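Is the tabletop game boom real?

Every November the same story comes back around. Screens are out, the family table is in, and sales of small games are through the roof. I have read a version of it in four newsletters this month, two of them quoting the same press release from Ketetti, a company that sells small games. I would like to see the numbers before I clear a shelf.

The release leans on a survey of 2000 adults. Of those, 937 said they had "played or considered playing" a tabletop game in the past year. Considered playing! I have considered learning the cello. Put those two answers in one bucket and you can fill it with almost anyone who has walked past a toy aisle. I wrote to ask how many had played, full stop, and got back a friendly note with a link to the holiday catalog.

Then there is the matter of what counts as a tabletop game. Cards count. Chess counts. So does a jigsaw puzzle, according to a footnote on the last page, and so does anything with a ball small enough to lose under the couch. By that measure my grandmother was at the front of a movement for sixty years and never got a discount. 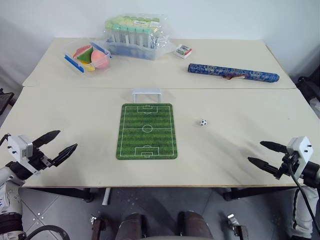
Kaede Noguchi ran a game store in Elcombe for nine years and has heard all this before. She told me her busiest month was always December and her slowest was always February, and that no trend piece ever moved either one. What she did notice was returns. "People buy the idea of a Sunday afternoon," she said. "Then they get the afternoon and they want to lie down." She closed the store when the rent went up, at what was supposed to be the height of an earlier boom.

I don't doubt that people enjoy these things. My neighbors have a standing game night and it gets loud enough that I can follow the score from my kitchen. My doubt is with the word "boom," and with the idea that buying a box fixes the fact that everyone in the house gets home at a different time. The release says games "bring back dinner." How? Someone still has to cook it, and then someone has to clear it off before there's any room to play.

If you want to try it anyway, borrow first. The library branch on Brasov Street lends games for three weeks at a time, and its list runs to 336 titles, some with all the pieces. Ask at the desk, as the online catalog files half of them under "other." Late fees are the same as for books.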